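Wenow software work, progress report for the second funding period (through the end of November)

Hello again! This has been a good stretch, and we have more to show than we did in the spring. The short version is that the planner now runs from start to finish on packet handling, the perception rewrite is in daily use, and the tool for reviewing hand recordings (Drullent) has gone from a script that only one of us could run to something the whole group opens every morning. One piece, the force-based release, is behind. We explain that further down along with what we'd like to do about it.

## What we said we would do

The plan for this period had four parts:

- Replace the old box-fitting code with a perception module that copes with overlapping flat items.
- Build a labeling and playback tool for recordings of people sorting goods by hand.
- Connect the grasp planner to the new perception output.
- Start on controlled release, so that a handful of packets can be set down without spilling.

The first three are done to the point where we use them for real work. The fourth is started.

## Perception

The old code assumed that every object was a box standing by itself. It worked nicely on cartons and fell apart on anything soft, shiny or lying on top of its neighbor. The new module, which we call Wurnlow, looks for partial outlines instead and keeps several guesses alive for each item until another view rules some of them out. When two guesses disagree about which packet is on top, both go to the planner with a score.

We are really pleased with how this behaves on shiny wrapping! Reflections used to split one packet into three or four pieces. Wurnlow compares the outline with the printed pattern before it decides to split anything, so a bright streak across the middle no longer counts as an edge. It still gets confused when two packets with the same print lie end to end in a straight line. Then it tends to report one very long packet. We've added a length check that catches most of these, but it's a patch, and we would like to replace it with something better.

The test set now holds 235 recordings. Of those, 49 are kept aside and never used for tuning. We only run the held-out group when a version is ready to be merged, and the results go straight into the merge notes, good or bad. Two merges were turned back that way. One of them looked great on the tuning recordings and lost track of nearly every item that was half covered by a hand, so we're glad we had the rule.

Speed is fine. The module keeps up with the recordings on the ordinary workstation, and we haven't needed the larger machine we budgeted for. We would like to move that money, please see the end of this report.

## Planning

The planner used to ask for one item at a time. That made sense for cartons. With flat packets it leads to a lot of careful fishing around in a pile, when a person would simply scoop up several together and sort out the rest in the air.

So the planner now accepts a "bundle" as something it can ask for. A bundle is any group of items that can be held between two contact areas, with one side gripped and the other side supported. The items don't have to line up. They can be folded over or fanned out, and the planner treats the whole thing as one floppy object with a range of possible thicknesses. The range gets narrower as contact readings come in.

Getting here took longer than we guessed. The first version tried to track each packet inside the bundle, and planning times climbed so fast that we had to stop the runs by hand. Dropping the individual tracks while the bundle is held, and picking them up again after release, fixed the timing. We lose some detail, and for sorting by type that will matter later. For moving stock from a heap to a tray it doesn't.

Bundle planning runs in simulation for every merge and is being tried on the arms twice a week. The simulated packets are too stiff. We know this because plans that look comfortable in simulation come out with too little support on the underside when we compare them with the recordings. A softer packet model is on the list for the next period, and there's already a rough draft of it in the Rezaei branch (the shared branch where we keep physics changes until they've been reviewed).

## Recordings and the Drullent tool

Most of what we've learned about bundles came from watching hands. Drullent plays back head-view recordings next to the output of the perception module, and lets the reviewer mark three things: when a contact starts, when it ends, and which role each hand has. We had planned on a longer list of labels and cut it down after the first week, when reviewers kept disagreeing about the finer ones.

The roles have been the most useful part. We started with "holding" and "moving," and neither word fit what we were seeing. The current set is grip, support, steady and free. Grip plus support is what we now use as the template for bundle plans, with the gripping hand taking one side from above and the other hand under the far end.

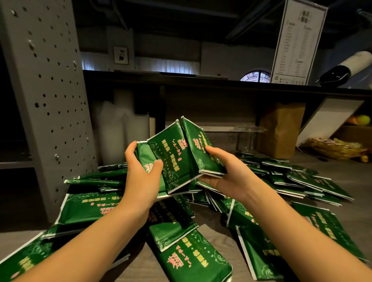
### What changed in the tool

- Playback steps forward and back one frame at a time with the arrow keys. It sounds small, and it cut the grumbling a great deal.
- Labels are saved as you go. The old script saved on exit, and a crash meant starting over.
- Two reviewers can label the same recording separately, and the tool lists the places where they differ.
- Outlines from Wurnlow can be switched on and off over the picture. Reviewers label with them off, then turn them on to check.
- Export goes directly into the planner's test format, so a labeled recording can be replayed as a planning problem the same afternoon.

We'd love for you to try that last one on your next visit. Seeing the planner propose its own hold for a pile right after watching a person do it is a lot of fun, and it shows the gaps faster than any table of scores.

## Controlled release

This is the late one. The plan called for a working release on flat packets by now, and what we have is a controller that opens slowly and stops when the contact readings change suddenly. It sets down single packets well. With bundles it stops too early, opens a bit more, stops again, and ends up shuffling the top packets off to one side.

We think the trouble is in how the readings are filtered. The filter was tuned for cartons, where a sudden change means something is wrong. In a bundle, small slips between packets are normal and the controller ought to let them happen. A second filter with its own settings is written and passes its unit tests. It hasn't been on the arms yet.

## Next period

- Put the new release filter on the arms, starting with small bundles of two packets and working up.
- Merge the softer packet model.
- Replace the length check in Wurnlow.
- Label another 50 recordings, picked to include more messy piles and more moments where the hands swap roles.

## What we need from you

We'd like your approval to move the money set aside for the larger workstation into reviewer hours. Labeling is now the slowest step, and the machine we have is doing fine. The total budget stays the same.

We would also like to shift the controlled release milestone to the end of February. The other dates can stay where they are. If a call would help, Thursday mornings are easiest for us, and we can have the bundle runs up on the screen while we talk.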